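Handing the lobby sweep over to the arms — shift notes for housekeeping

For anyone at Ratow starting with the two-arm unit. Read before your first shift with it. Written fast between floors, sorry.

What changes for you: you stop sweeping and start setting up, watching, and finishing. Same hours, same pay grade. Elsie Goodwin has the sign-off sheet. Your name still goes on the floor, not the robot's.

1. Walk the floor first. Chairs in, rugs rolled up, louvered door pulled to if guests are about. The unit works around what it finds and won't ask.

2. Park it facing the stair foot. Brake on. Check the cables hang outside the arms — if one is looped under a wrist, stop and call Lurstead, don't tug.

3. Dustpan goes in the left gripper, broom in the right. Always that way round, the routine is taught that way. Bucket on the floor behind the pan. Hand the tools over handle first and keep your fingers clear when it closes.

4. Press start and step back past the pillar. First pass is slow. Let it be slow.
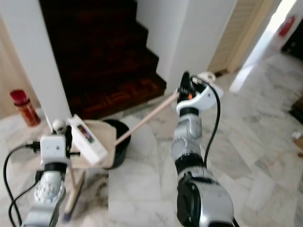

Pan left, broom right, bucket behind, at the foot of the stairs.

5. Watch the first pass all the way through. After that you can do the glass or the brass, but stay where you can reach the stop button. Not upstairs. Not on the phone.

6. Go over the corners and the base of the walls yourself. Small scraps get left, specially by furniture legs. Hand brush, two minutes.

7. Fault codes. 101 means it lost its grip, re-seat the tool and resume. Anything else, write it down and ring extension 1132. Glenys Pryor picks up most mornings.

8. Ceramics. We've started letting it hold the white pieces too, and this is the bit people get nervous about. Grip is on the narrow part low down, one finger each side, never the head and never through the hole. Clear five feet of floor before it lifts. If you don't like how a piece is sitting, hit stop, get a hand under it, then release. You are allowed to say no and carry it yourself — nobody will mark you down for that.
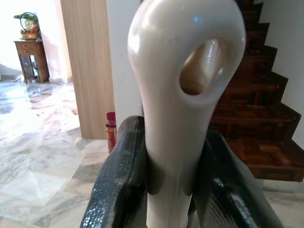
What people have asked

Are we losing shifts? None cut so far. Next review is December and Glenys has asked for two of us from the floor to be in the room. Put your name down if you want to go, I have.

Is it quicker? Not on the stairs side. A decent sweeper beats it there easy. Where it helps is backs and wrists, and we've had less swapping out at the end of the week.

Who fixes it? Lurstead. We don't open the housings, even if it looks like one loose screw.

Can I teach it my way of doing it? Yes but ask Elsie first, she keeps teh list of who recorded which routine. Initials and date on every one.

Spare broom heads are in the stair cupboard, bottom shelf. Tell me when there's one left.

Ratow Housekeeping, ext. 1132 | © 2020 Ratow | Back to top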